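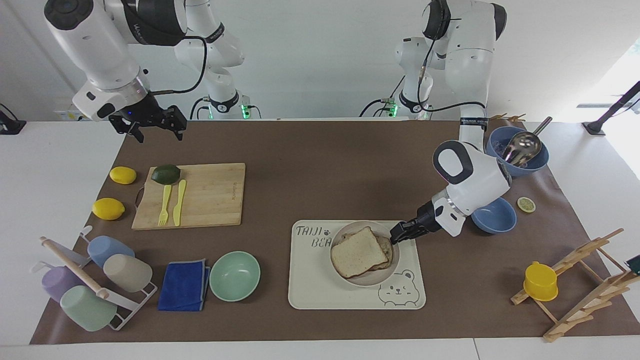 How Does a Robot Hold a Slice of Bread?

by Raluca Ilie

Try something before you read. Take a slice of bread and pick it up with your thumb and one finger only. Easy? Now try again with your eyes closed, while wearing thick winter gloves. This is closer to how it feels for a robot.

At our workshop in Tumholm we try out robot hands. The right name for such a hand is a gripper. Many grippers do not look like your hand at all. Some have 2 fingers, some have three, and some have only a rubber cup which sucks things up, like a vacuum cleaner does.

This winter we compare two kinds of finger. The first kind is called Briem. It is hard and it closes very straight. The second kind is called Molletau. It is softer, and it bends a little around the thing it holds. Every kind must do the same kitchen jobs, 200 times each. We write down every try in a big table, also the bad ones.

Why a kitchen? Because a kitchen is full of difficult shapes! A lemon is round and likes to roll away. A fork is thin and flat. A cup is hollow. And bread is soft, so if you squeeze too much you get a dent, and if you squeeze too little it falls down.
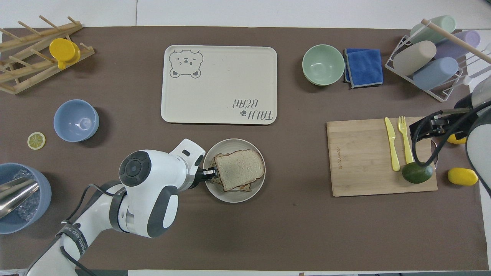
The black gripper has closed its two fingers on a slice of toasted bread. There is more bread under it.

How strong should a robot squeeze? In our gripper there is a small motor that pulls the fingers together. A computer called the controller tells the motor when to start and when to stop. Our controller has the name Verau. It can check the fingers 640 times in one second — much faster than you can blink.

The robot needs also to see. A camera looks at the table and sends pictures to the computer. If an arm is in front of a bowl, the camera sees only a piece of the bowl. For this reason we like to look from more than one place.

In December the hard fingers did the bread job well 122 times from the 200. The soft fingers are not finished yet, so I can not tell you who wins.

Your turn: tape a wooden clothespin on each of two pencils and use them as robot fingers. Which things from your kitchen can you lift? Ask a grown-up first, and leave the eggs for last.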